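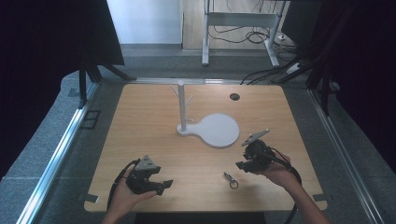 ## 4. 設置と初期設定

本章では、業務用コーヒーマシン Bellamo を給湯室、休憩室等に設置し、最初の抽出を行うまでの手順を定める。作業に着手する前に、第2章「安全上の注意」を必ず通読すること。給水管の分岐工事および電源回路の増設は本章の対象外とし、別冊『設備工事要領』による。

本章は2025年3月21日改訂の第2版に基づく。旧版に記載のあった仮設タンクによる給水方法は削除した。

### 4.1 設置場所の条件

設置場所は、次の条件をすべて満たすものとする。

- 水平で堅固な台の上であること。キャスター付きの台は、車輪を固定できる場合であっても使用しない。
- 本体背面と壁面との間に20cm以上の空間を確保できること。
- 直射日光、調理器具の蒸気および冷暖房機の吹出口からの風が直接当たらないこと。
- 専用のアース付きコンセントが、電源コードを延長せずに届く位置にあること。
- 床面から天井または吊戸棚下端までの高さが2,060mm以上あること。

> **注意**
> 本体上面には豆容器のふたを開閉するための空間が必要である。吊戸棚の下に設置する場合は、ふたを全開にした状態で戸棚に接触しないことを確認する。

設置台にカップ、スタンド、砂糖入れ等の備品を併せて置く場合は、抽出口の正面および排水トレイの引出し方向を避ける。本体の上面に物を載せてはならない。

### 4.2 同梱品の確認

梱包を開き、次の品目がそろっていることを確認する。不足または破損がある場合は、組立てを開始せず、納入元に連絡する。

| 品目 | 数量 | 備考 |
|---|---|---|
| 本体 | 1 | 輸送用固定具付き |
| 豆容器 | 1 | ふた付き |
| 排水トレイ | 1 | 格子板付き |
| 抽出かす受け | 1 | |
| 給水ホース | 1 | パッキン取付け済み |
| 浄水カートリッジ Durkia | 1 | 未開封のこと |
| 硬度試験紙 | 2 | うち1枚は予備 |
| 清掃用ブラシ | 1 | |

梱包材は、移設および返送に備え、保証期間が満了するまで保管することを推奨する。

### 4.3 本体の据付け

据付けは必ず2名で行う。

1. 本体の両側面下部にある持ち手をつかみ、同時に持ち上げて設置台に置く。抽出口、操作パネルおよび豆容器の取付部を持ってはならない。
2. 輸送用固定具(赤色)を、前面カバーの内側から手前に引いて取り外す。
3. 四隅の調整脚を回し、本体の傾きを調整する。水準器は格子板を外した排水トレイ受けの平面に当てて使用する。
4. 調整脚のロックナットを締め付ける。
5. 排水トレイおよび抽出かす受けを、奥に突き当たるまで差し込む。
6. 豆容器を取付部に載せ、時計回りに回して固定する。

> **警告**
> 輸送用固定具を付けたまま通電すると、抽出ユニットが破損し、熱湯が漏れるおそれがある。電源コードを接続する前に、固定具が取り外されていることを再度確認すること。

### 4.4 給水系統の接続

1. 給水元栓を閉じる。
2. 浄水カートリッジ Durkia を開封し、保護キャップを外す。取付日を側面のラベルに記入する。
3. カートリッジを給水ヘッドに差し込み、止まるまで右に回す。
4. 給水ホースの一端を給水ヘッドの出口側に、他端を本体背面の給水口に接続する。ナットは手で締めた後、工具で4分の1回転だけ増締めする。
5. バケツを用意し、カートリッジの洗浄弁を開く。
6. 給水元栓を徐々に開き、流れ出る水が透明になるまで通水する。
7. 洗浄弁を閉じ、接続部に漏れがないことを目視および乾いた紙で確認する。

確認は、通水の直後と、17分以上経過した後の2回行う。2回目の確認で接続部に湿りが認められた場合は、元栓を閉じ、パッキンの装着状態を点検したうえで手順4からやり直す。

> **注**
> 井戸水または再生水を給水源としてはならない。受水槽を経由する建物では、水質検査の結果を事前に建物管理者へ照会すること。

### 4.5 電源の投入と初期設定

電源プラグをコンセントに差し込み、背面の主電源スイッチを入れる。操作パネルが点灯し、言語選択の画面に移る。

1. 表示言語を選択し、「決定」を押す。
2. 日付および時刻を設定する。停電時の保持機能を使用する場合は、併せて「時刻保持」を「入」にする。
3. 硬度試験紙を水道水に1秒間浸し、取り出して1分間待つ。変色した区画の数を「水質」の項目に入力する。
4. 「カートリッジ」の項目で「有」を選択する。
5. 管理者用の暗証番号を登録する。初期値のまま運用しないこと。
6. 「加温開始」を押す。加温中は表示灯が点滅し、完了すると点灯に変わる。

加温中は、抽出口から少量の湯および蒸気が出ることがある。抽出口の下に手を入れないこと。

画面に「E-22」と表示された場合は、給水が検知されていない。元栓の開度およびホースの折れを確認し、「再試行」を押す。再試行を3回行っても表示が消えないときは、主電源を切り、第9章「故障時の連絡」に従う。

### 4.6 初回洗浄および試し抽出

初回洗浄は、豆を入れない状態で行う。

1. 容量1リットル以上の耐熱容器を抽出口の下に置く。
2. 管理メニューから「初回洗浄」を選択する。
3. 洗浄が終了したら容器の湯を捨て、同じ操作をもう一度行う。
4. 排水トレイを空にし、元の位置に戻す。

続いて、焙煎済みの豆を豆容器に入れ、試し抽出を行う。粉に挽いた豆、香料または糖類で加工した豆は使用できない。最初の2杯は飲用とせず廃棄する。3杯目以降で味が薄いと感じられる場合は、挽き目のつまみを細目側に1目盛り動かす。つまみの操作は、必ずミルの作動中に行うこと。

使用するカップは、高さが抽出口の最高位置に収まるものとする。取っ手がトレイの外に出る向きで置き、抽出が終わるまで動かさない。カップを洗浄後に掛けて乾燥させる場合は、水滴が本体の通気口にかからない位置を選ぶ。

### 4.7 引渡し時の確認

設置担当者は、利用部署の管理者の立会いのもとで次の事項を確認し、設置記録票に署名を得る。

- [ ] 本体が水平であり、がたつきがない
- [ ] 給水接続部に漏れがない
- [ ] 水質およびカートリッジの設定が済んでいる
- [ ] 暗証番号が初期値から変更されている
- [ ] 初回洗浄を2回実施した
- [ ] 日常清掃の手順を管理者に説明した

記録票は2部作成し、1部を利用部署、1部を Trorard 設備サービス窓口が保管する。Wynne 館の各階に設置する機器については、記録票の写しを設備管理責任者 Rhodri Samuel 宛てに提出すること。4月以降に設置する機器は、記録票の様式が改められるため、窓口で新様式を受け取って使用する。

日常清掃、浄水カートリッジの交換および長期休止時の水抜きについては、第5章に定める。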